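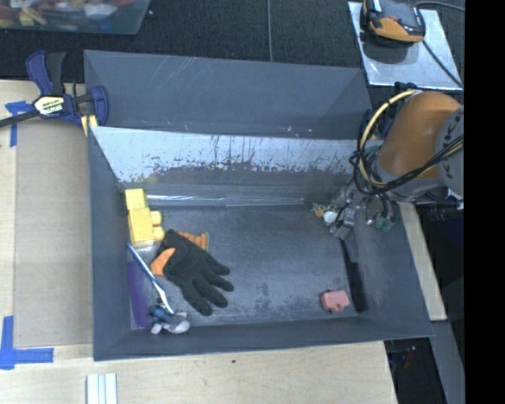 The bin of odds and ends, and what to do with it

Every home I have ever lived in has had one. In my parents' house it was a biscuit tin on top of the fridge, in my first flat it was a shoebox with a split corner, and in the terrace where I live now it began as a single kitchen drawer and crept, over nine years, into a second drawer, a basket on the landing and most of the shelf above the washing machine. You will have your own version. It is the place where the things go that don't go anywhere else, and if you tip it out on a Saturday-ish sort of morning with a cup of tea beside you, you will be there until lunch.

A work glove, a purple comb, a yellow block-shaped toy, something pink that might be a rubber: put them in a grey bin together and they look like strangers waiting for the same bus. I find a mixture like that oddly cheering. Each thing was made to be useful or to be fun, and each has simply drifted away from its own kind. The trouble is only that they are so hard to file. We all know where the saucepans live. It is the glove without its partner and the toy without its box that have us standing in the hallway, turning on the spot.

I have been thinking about this a good deal since June, when I finally emptied mine. It came to 166 things, and I know the number because I wrote every one of them down in the back of an old diary (a habit I picked up from a decluttering evening at the library in Mellcombe, and one I would recommend to anybody who likes a list). My neighbour did hers the following week and got to 185, and was rather pleased to have beaten me.

Start with a proper container

The mistake I made for years was sorting on the floor. You kneel down full of good intentions, you make your heaps, the telephone goes, and when you come back the heaps have run into one another and there is a cat in the middle. What you want is one large, open bin with sloping sides, set on a table at a height that suits your back. Grey is a good colour for it. A yellow toy or a purple comb stands out against a dark floor in a way it never would against a patterned rug, and you can see at once what you have.

It needn't be new or smart. A few scuffs on the bottom do no harm at all, and a scuffed bin has the advantage that you won't mind dropping things into it. Mine came from a hardware shop called Nasrallah, down at the bottom of our hill, where they had a stack of them by the door, and it has been used since for seed potatoes, wet boots and a good many jigsaws. Stand it on the kitchen table with a tea towel underneath if you are fond of your wood.

Then spread things out. This sounds too simple to be worth writing down, but a heap hides things and a single layer shows them. Leave a bit of bare floor between one object and the next. If there isn't room to do that, you have put in too much at once, so take half of it out again and come back to it after you've eaten.

Gloves first

I always begin with the gloves, partly because they take up so much space with their fingers spread and partly because they are the easiest to be sensible about. A black work glove with a flash of orange at the cuff is a gift to the sorter, as you would know its partner anywhere. Give yourself one good look for the other one: the shed, the car boot, the pockets of the coat you wear for the bins. If it turns up, clip the pair together with a clothes peg and hang them near the door you use them by.

And if it doesn't? I used to throw the odd ones out, and I have since changed my mind. A single glove is just the thing for pulling brambles, holding a hot lamp fitting or scrubbing round the bottom of a plant pot, all of them jobs where one hand does the dirty work and the other stays clean. I keep two on a nail by the water butt. Two, mind. I had 16 at one point, every one a left hand, and there is a limit.

Combs, brushes and long thin things

Long thin things are my own weakness. They slide to the edges of whatever you put them in and lie there for years along the bottom, and because so many of them are handles for something else you never quite dare to part with them. Is it a brush? Is it the handle of a tool? Is it the stick from a kite that blew into next door's pear tree?

My rule is to pick each one up and say out loud what it does. If I can say it, the stick goes to the room where that job is done. If I can't, it goes into a tall jar on the windowsill and stays there for a month, and if in all that time not one person in the house has come looking for it, out it goes. A surprising number of them turn out to be very good for staking sweet peas.

Combs are a happier business. Wash them in warm water with a drop of washing-up liquid, run an old toothbrush between the teeth, and let them dry on a towel. A bright one, purple for preference, should go in the bag you take swimming, where it will be found again. The plain ones can live in the bathroom and take their chances.

Toys, and bits of toys

Now we come to the part that takes the time. A yellow toy with two little round knobs sticking out of it looks like nothing very much to a visitor, but to a child of four it may well be the roof of a garage, and the garage has not been the same since. Ask before you give anything away. I say this with feeling, having once passed on a bag of what I took to be spare blocks and spent the next fortnight hearing about it at bath time.

Soft things, whether a small plush animal or a bit of white cloth that has come away from something, I put to one side for the wash. They go in an old pillowcase, knotted at the top, on a cool cycle. Hard blocks can have a soak in the sink. Keep the tiny pieces together in a jam jar as you go, since a small white round thing and an even smaller orange thing can roll into the seam at the edge of a bin and be lost to you all over again.

For the blocks themselves I have a set of shallow trays made by Arier, which fit under the bed and can be pulled out by small people without help. The jars with screw lids that I use for the littlest pieces are called Clestik, and I only mention it because three readers wrote in to ask after the spring issue. A clean margarine tub does exactly the same job.

The desk things

Rubbers, pencil ends, the caps of pens that dried up long ago. Try each rubber on a scrap of paper before you keep it, as the old ones go hard and leave a pink smear across somebody's spellings. The good ones go in one pot. I had imagined that we were always running out of them, and had been buying more every September, when all along they were lying at the bottom of the landing basket under the scarves.

Letting it fill up again

It will, of course. I emptied mine in June and there is already a layer in the bottom: a shoelace, the key to something, a peg doll. I have made my peace with it. What I do now is give the bin a quarter of an hour on the first of the month, after supper, with the radio on, and whoever is in the kitchen at the time has to claim what's theirs.

There was a time when I would have written that a tidy house has no such bin in it. I visited one like that last winter, very beautiful, 300 books on the shelves in order of colour, and when I asked for a bit of string there wasn't any. I went home and cut myself a length from the ball in the second drawer, and put the ball back next to the candles.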